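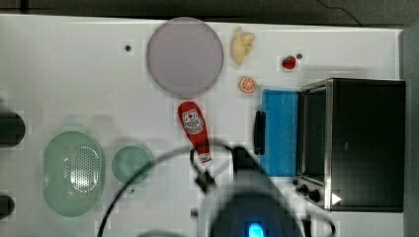 By Clodagh Cullinane
Business and technology reporter

Fleten opens kitchen training kit for robot arms to small customers

A kit which lets small workshops and colleges teach a robot arm ordinary kitchen jobs will be offered to customers outside the big laboratories from October, the supplier Fleten has announced.

The kit is called Ruris. It consists of a white work table, a set of household objects and play food, and the software for recording and repeating each movement. The arm itself is not included in the basic price of $2,000. Customers who do not own one can rent it from Fleten for $700 a month, with service and spare gripper fingers in the price.

Until now the kit was sold only to a few research groups, and always together with an arm. According to Fleten, many smaller buyers had asked for the table and the objects alone.

"They already had a machine standing in the corner, and they did not know what to give it to do," said Dolores Lindgren, who is responsible for the product at Fleten. "A ketchup bottle is a very good teacher. It lies down, and the cap has to be found at one end of the body."

The exercises are arranged in three levels. On the first level the arm must pick up one object, for example a strawberry or a slice of orange, and lay it on a plate. The second level adds bottles, bowls and a colander. On the third level the arm works with a toaster oven, and must open the door by its handle and close it again. The colour of the objects is varied on purpose, so that the software learns the shape as well.

Customers also get access to a library of over 4,000 recorded movements, which Fleten has collected at its workshop in Wustudley. The recordings can be used as a starting point and then corrected with the customer's own. The company says that a new user needs one afternoon to set up the table and the rest of the week to get useful results on the first level.

Ye, a small firm that programs machines for commercial kitchens, has tested the kit since the spring. It was satisfied with the objects and the recordings, but found the manual difficult to follow, especially the chapter about calibration. The firm also wished for heavier dishes, like the ones used in real restaurants.

Lindgren said that the manual is now being rewritten – the new version will have more drawings and fewer pages – and that a set of heavier dishes is planned as an extra. A price for the extra set has not been decided.

Orders are taken through the Fleten website. Colleges can borrow the kit for 3 weeks before they decide, but they must pay the freight in both directions themselves.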